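Listening before fixing: Kirsty Mowat on mediation between neighbours

Kirsty Mowat trained as a housing officer and spent most of her early working life writing letters about noise. She now runs Praltitness, a small mediation service that deals mainly with disputes between neighbours, and trains other people to do the same work. Ifeanyi Tijani spoke to her for the Brekora newsletter on 2023-03-21.

She began with the letters. "I must have sent hundreds," she says. "Dear tenant, we have received a complaint. You'd get one back saying the other lot were worse. Then it went in a folder. Nothing in that folder ever helped anybody sleep."

Her first contact with mediation was a short course her employer paid for. She went expecting to be taught how to calm people down. Most of the course was about keeping quiet. "We had to sit opposite someone and listen for five minutes without giving advice. I lasted less than one. I wanted to tell her to ring the council."

Praltitness took on 61 cases last year. Parking, dogs and music make up a good share of them, along with hedges and shared stairs. Both sides have to agree to take part, and each is seen alone before any joint meeting is arranged. Mowat thinks the separate visits do most of the work.
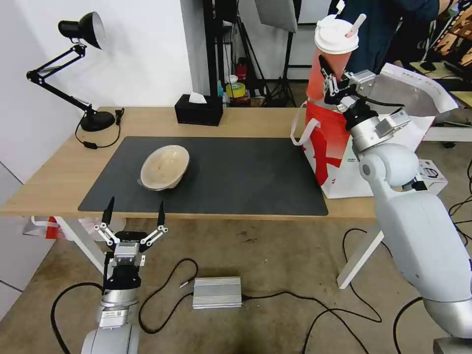

"People have usually told the story many times by then," she says. "They've told their sister and the people at work. They tell it very fast, with dates. So I ask them to go back to one evening and tell me what that was like. It slows right down. Often they stop talking about the neighbour and start talking about being tired, or being frightened to go out to the bins."

She is careful about the word "needs", which she says can put people off. With one man who had not spoken to the family upstairs for years, she avoided it completely. "I asked him what he missed. He said he missed having his window open. We worked from there."

Joint meetings last up to two hours and always have two mediators in the room. There is a short agreement at the start about not interrupting and not recording. After that each person has a turn to speak, and the other is asked to say back what they heard before they answer it. Mowat admits that this part can feel awkward.

"It sounds like something you'd do with children. I tell them so. I say, this will feel a bit silly, please do it anyway. And they get it wrong the first time, nearly always. They say back what they think the person meant, which is usually an insult. Then the person corrects them, and that's often the first proper exchange they've had."

Not every case ends in an agreement. Some people pull out after the first visit, and some sit through a whole meeting and leave as angry as they came. Mowat will not take cases where there has been violence or where one person is plainly afraid of the other. Those are passed on, with the person's consent, to services that can deal with them.

I asked whether she ever finds herself taking sides. "Yes, of course. You like some people more than others. What I do is tell the other mediator in the car park. Saying it out loud takes some of the air out of it. If it doesn't, I hand the case over."

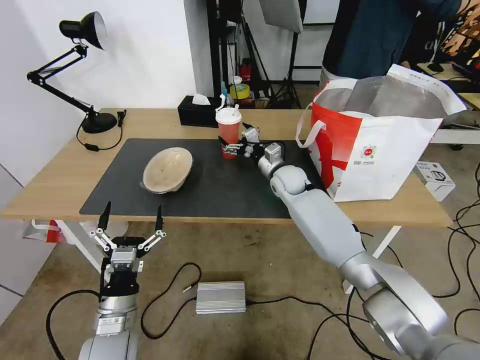 Money is a steady worry. Parties pay nothing, and the service lives on a grant and on fees from training. A case costs Praltitness around 440 pounds from first call to follow-up, and Mowat has had to explain to more than one funder why the follow-up matters. A mediator rings both parties some weeks after the meeting. "Agreements wear thin. Somebody forgets the bit about the gate. If we ring, they can say so while it's still small."

The training side is growing. A new course for caretakers and reception staff, called Warorus, starts in April. It covers the first few minutes of an argument: where to stand, how to speak, when to leave and fetch someone. Mowat wrote most of it herself and has already rewritten the section on apologies. Her first version told people how to word one. The new version spends more time on what to do if you are not sorry yet.

She still lives in a flat, with neighbours on both sides and one above. Has she ever needed the service herself? "There was a thing about a drum kit," she says. "I went up and knocked. I was very nervous. I'd practised on the stairs. He offered to stop at eight and I asked for seven, and we settled on half past."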